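Subject: Re: [bindery-tech] Grain direction and adhesive for single-signature reprints
From: Dušan Vidmar
Date: Oct 21, 2022

Sorin and list,

I have now worked through the Rusbridge reprint file and the two sample blocks you sent. Answers follow in the order of your message, with some notes on the trimming at the end. 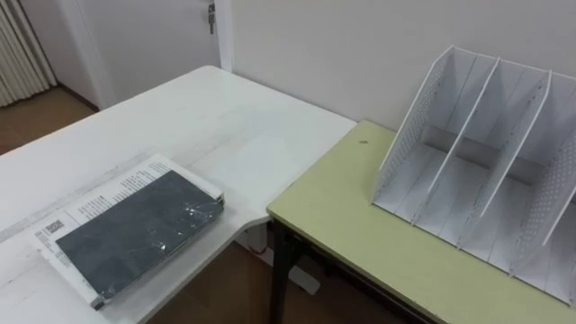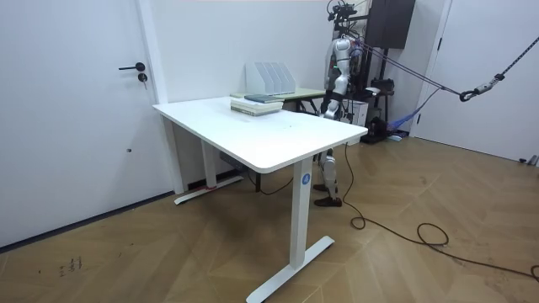

1. GRAIN DIRECTION

On Oct. 14 or thereabouts Sorin Grgić wrote:

> The printer quotes the text stock as long grain on the parent sheet and
> says this is all we need to know. After folding, the samples cockle
> along the spine as soon as paste goes near them. Is it the paper or the
> paste? We have 90 copies to bind and would like to start before
> December.

It is the paper, or more exactly the imposition. Long grain on the parent sheet tells you nothing until you know how the sheet was cut down and how many times it was folded. Each right-angle fold turns the relationship between the grain and the spine by a quarter. A long-grain sheet folded once across its long dimension gives you grain running across the spine. Fold it again at right angles and the new spine is parallel to the grain. Your samples are folded once.

I tested both blocks three ways. The bend test was clear: much less resistance head to tail being rolled than spine to fore-edge being rolled would be the wrong way to report it, so to be plain, the sheet rolls easily when the axis of the roll is parallel to the head, and stiffly when the axis is parallel to the spine. The grain is therefore parallel to the head. The tear test agreed. A dampened strip from the waste leaf curled with its axis in the same direction.

Paper expands across the grain when it takes up water. With the grain running across the book, the expansion is along the spine, where the fold and the adhesive restrain it. The cockle is what you get. Changing the paste will reduce it but will not cure it.

You have three options:

a) Ask the printer to re-impose on short-grain stock of the same weight. This is the correct fix. It needs a new proof, as the pages will sit differently on the sheet.

b) Keep the printed sheets and sew without any aqueous adhesive on the spine. Pamphlet stitch through the fold, wrapper attached by the sewing alone. Works well for a thin section and needs no pressing to speak of.

c) Keep the printed sheets, use a PVA with the least water you can manage, and dry under weight between blotters, changed twice. I would expect some residual waviness at the head.

For a society reprint I would take (b). Nobody on the subscription list has asked for a cased binding, going by the correspondence you forwarded.

2. ADHESIVE

> We have been using the Trovach paste powder, mixed as on the packet. Dušan
> has said before that it is too wet for text paper. What ratio does he
> use?

I stopped using packet ratios altogether. They are written for lining heavy board. My method is to mix to a stiff cream, leave it covered for an hour, then pass it through a sieve and let it down with small additions of water until it drops off the brush in a lump instead of running. The ratio this gives varies from one batch of powder to the next, so I don't record it. I record the batch and the result.

If you do go with (c), a mix of PVA and paste is a reasonable compromise. It gives a bit of open time for positioning the wrapper. It also makes any later repair harder, as the PVA will not release with moisture. Angelovski argued on this list a while back that reversibility is beside the point for a reprint in this quantity. I take the other view for the deposit copies, and would sew those without adhesive whichever option you choose for the rest.

3. WRAPPER

The grey cover stock is fine. Score it before folding, on the outside of the fold, with the bone folder held upright against a steel rule. The samples were folded unscored and the fibres have cracked at the spine on both. Check the grain of the cover stock separately. It comes from a different mill and I would not assume it matches the text.

Cut the wrapper 3 mm oversize at the fore-edge and trim after sewing, with the section inside it.

4. TRIMMING

The creep on the second sample is visible at the fore-edge, with the inner leaves standing proud of the outer ones. This is normal for a single section of that thickness. The difficulty is that the margins were laid out with no allowance for it, so a square trim takes noticeably more off the inner pages. The folio on the centre spread ends up too near the edge for my taste. If the printer re-imposes, ask for the creep compensation to be turned on. It is a setting in any imposition software and should not be charged as an extra.

If you keep the present sheets, sew first, trim the fore-edge once, then head and tail. Use a fresh blade. My guillotine at Rirkach will take 21 copies before the edge begins to drag on this paper, so I change the blade at that point whether or not I can see anything wrong with it.

5. COST

Sorin's figure of 3,596 for the whole job includes cased binding and a printed spine label. Strike out both and ask for the quote again. The thread, needles and cover stock are a small part of the total — most of it was the casing labour, and with pamphlet stitch that labour goes away.

I can sew a specimen copy in 18/3 linen thread if somebody sends me a clean, folded, untrimmed set. Please do not press it first. The two I have are too marked up from testing to be any use as a pattern.

One query back to you. The colophon gives the text as reset from the second printing, but the errata slip corrects readings found only in the first. Which is it? The slip should not go to print until that is settled.

Dušan Vidmar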